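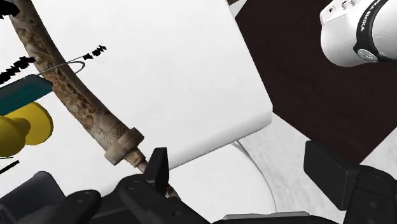
The Pretend Bathroom

Bernadette Courtois had handled props at Kabbaj long enough to know which swords could be picked up by the hilt and which ones came apart if you did. Now her job was to watch a computer do it.

They had put her desk in what used to be the wig room. It had two monitors and a chair that someone in the Prasosberg office had picked from a catalog. On the left monitor was the room the Rorkov people had built, with its brown walls and pale speckled floor, and on the right was a form. When the arm did something, she filled in the form.

"It's practice," Fabrice Maillard told her the first morning. He had been floor manager before he was transition lead, and he still wore the same fleece. "It learns in there, so it doesn't break things out here."

"What's it learning?"

"Picking. Putting back. Tidying a surface. All the stuff you do without thinking."

She thought about it quite a lot when she did it, but he was already looking for the light switch.

The catalog ran to 3,145 pieces, from throne legs to rubber fish, and 440 of them had been scanned for the first phase. The scanning had been done by a young crew who stacked things by size. They had scanned the carved sword in its scabbard, the one that looked like old ivory, and they had asked her what it was worth. She told them what it cost to replace, and they wrote that down in the wrong column. She saw it there later and fixed it herself.

So in October she sat and watched. The software threw objects together any way it liked. One minute there was a yellow goblet, the next there was a tree growing out of a table. She asked the help line about the tree. A polite man in Prasosberg said that variety made the system stronger.

"We've never had a tree on a table," she said.

"Exactly," he said, and she wrote that on a sticky note because she wanted to show it to someone.

The form had a box for Outcome and a box for Confidence. There wasn't one for what she wanted to say, which was that whoever set that stick sword down had left the tip poking out over the edge, and that in a real aisle a person would walk by with a cart and that would be the end of it. She put it under Other. Other turned out to hold 6 words.
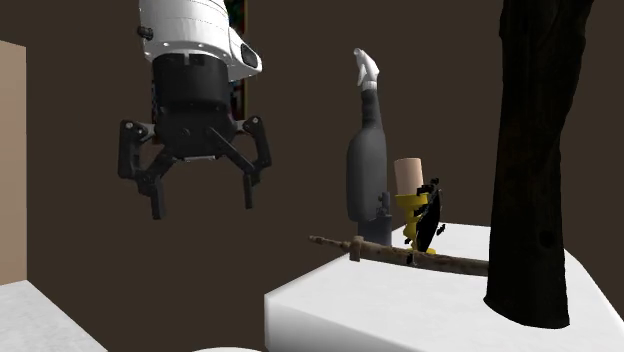
Thursday People

That was what the late crew called themselves, whatever day it was, after some old joke about payroll. Bernadette went down to the loading dock at four to eat her sandwich with them, as she always had.

"Is it any good?" Odile asked. She meant the arm.

"It's patient."

"Patient's all right."

"It stopped in midair for most of a minute with its fingers open. I thought the screen had frozen. I nearly called someone."

"I do that," said Odile. "Stop in the aisle. Fabrice used to write me up for it."

They talked about the truck from Ondley, which was late again, and whether the crates would need to be unpacked that night. No machine was going to unpack crates in phase one. Phase two was another matter, and phase two was on a poster by the time clock with a picture of a smiling woman holding a tablet. None of them knew her. She had very clean hands for a warehouse.

"He says we'll all get moved up," Odile said.

"Up to what?"

"He didn't say. Supervising."

Bernadette folded the foil from her sandwich and put it in her pocket. She was supervising now. She made the same money she had made before, less the lifting bonus, and her back was better and her eyes were worse. She would have liked to call it a bad trade, but some mornings, getting out of bed, she wasn't sure.

When she got back upstairs Fabrice was sitting in her chair, leaning close to the left monitor.

"Why is it in a bathroom?" he said.

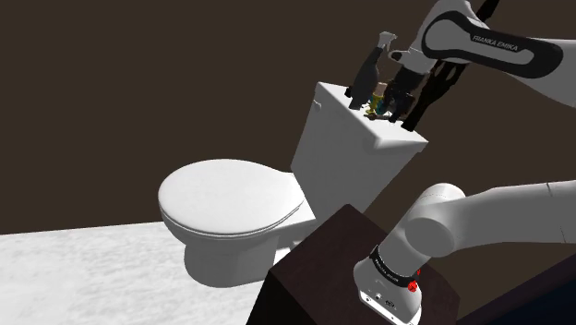

"It's been in there all afternoon," she said. "You bought it."

"I bought the retrieval package."

"Well, it's got a spray bottle on the toilet tank and it's going after whatever's next to it. I have to say if the approach was smooth."

"Was it?"

"I was at lunch."

He laughed, but not for long. He scrolled through her form, all the way down to Other, and read what was in there. She had gotten good at six words. Would knock bottle over in life. Nobody stores goblets near bark, please. He read them slowly, moving his lips a little.

"Do they answer these?"

"They thank me."

"Huh." He got up and gave her the chair. It was still set too low from him. "The demo for the owners is at nine tomorrow. They want you next to the screen. Just to show that there's a person."

"Do I talk?"

"I don't think so."

She raised the seat and pulled the keyboard toward her. Down on the dock the Ondley truck was backing in, beeping, and somebody was yelling at it to go left. She listened to hear whether it did. Then she clicked Outcome, picked Unclear, and waited for the next one to load.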